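Grimthorpe Repair Group: notes from the February meeting

Notes by Tegan Hollis. Sorry they're a bit long, I type faster than I think.

We met on February 20, 2020 in the back room at Brirkdale, and got going late as the kettle had to be descaled first (it was furring up so badly the water was coming out with bits in). Nice turnout considering the rain. I took the notes and also ran the meeting, so if something you said has been left out it's probably because I was talking over you.

Last meeting's notes

Agreed, with one fix. I'd written that the Grimthorpe launderette wanted us to look at their washing machines. It was the dishwasher in the café next door. I've changed it.

The dishwasher next door

We went and looked. It was leaving a gritty film on the glasses and everyone had a theory. I thought the spray arm was blocked and I was very sure of myself! The spray arm was fine. The filter at the bottom hadn't been seated properly and muck was going round and round. We cleaned it, turned it until it locked, ran it on a hot wash and the glasses came out clear. The salt was empty too, so we filled that up. They gave us a lemon drizzle cake, most of which made it to this meeting.

I'd like us to put together a one-page sheet on dishwasher filters, as that's the third one this winter with the same trouble. Agreed. I'll write it and bring it next time. Things people wanted on it: how to lift the filter out, washing it with a soft brush and never a wire one, checking for glass, and how it should feel when it's locked back in place.

Fridge seals

We had a long chat about fridges. The question was whether it's worth us fitting new door seals or just telling people to ring a shop. I was for fitting them, and I still am, but I take the point that if you get the wrong seal you're stuck with it. What we settled on is that we'll fit a seal if the owner has bought it and has the model number written down. We won't order parts for anyone. If the seal is only grubby or a bit out of shape, we'll clean it with warm soapy water and go round it gently with a hairdryer, which brought my own back nicely last summer.

Somebody asked about fridge gas. No. We don't touch it, we never have, and I've put that in capitals on the booking form.

Money

We've got £3850 in the account, and I'd been expecting a good deal less. A lump of that is the grant from Tuhiwai, which has to be spent on tools and testing and can't go on rent or biscuits. I did ask about the biscuits.

We agreed to spend up to £200 on a second plug-in appliance tester so there can be one at each end of the room. At the moment everybody queues behind whoever's got a toaster. I'll get prices and send them round before anything's bought.

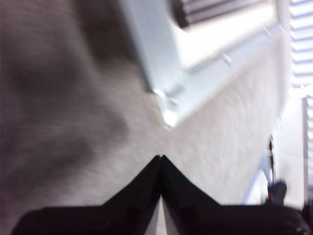 The booking system

We've been trying out Skudodo for bookings since the autumn and opinions are, shall we say, mixed. I like it. People can put in what the appliance is and what it's doing wrong, and I can see before the day that we've got a vacuum with no suction and a slow cooker that trips the fuse box. Before this I had a notebook and a lot of voicemails.

The grumbles were fair though. It sends two reminder emails when one would do, and it won't let you book for your mum if you've already booked for yourself. There's also the matter of it calling every item a "project", so we had a lady turn up quite worried that she'd signed up for a course when all she wanted was her iron looked at. I've changed what wording I can. We'll keep it going until July and then decide properly.

I've capped each session at 12 items. I know that's fewer than we used to take, but we were still there sweeping up at teatime last month and people were waiting ages with a lamp on their knee. If it goes well we can nudge it back up.

Things we will and won't take

This gets asked every time, so I'm writing down what we said and hopefully that's the end of it!

Yes to kettles, toasters, irons, lamps, vacuums, food mixers, fan heaters, slow cookers and hairdryers. Yes to tumble dryers and washing machines if it's a home visit and two of us can go. No to microwaves, whatever the fault is, even if it's "only the light". No to anything gas. No to electric blankets, and please don't bring one in a bag and say it's a rug.

Sewing machines went to a vote and got in. I voted for them, mainly because mine needs doing.

Home visits

Two people always, and one of them should have done a visit before. I'd like us to ring the evening before and check that the appliance can be reached, as I spent most of my last visit helping to empty a cupboard under the stairs. If a washing machine won't drain, ask them to leave it alone and have old towels ready. It's nearly always the pump filter, and there's nearly always a hair grip in it.

Any other business

The descaler has run out (see kettle). I'll get more.

The big screwdriver set is missing its smallest crosshead again. Please check your coat pockets.

There was a suggestion that we do an evening on looking after a vacuum cleaner, with people bringing their own. I love this idea and would happily do the bit on belts and brush bars. We need someone else for the filters and a lot of newspaper for the floor. Carried over to next time.

To do

Me: dishwasher sheet, tester prices, descaler, ask Brirkdale whether we can have the room a bit earlier.
Everyone: coat pockets.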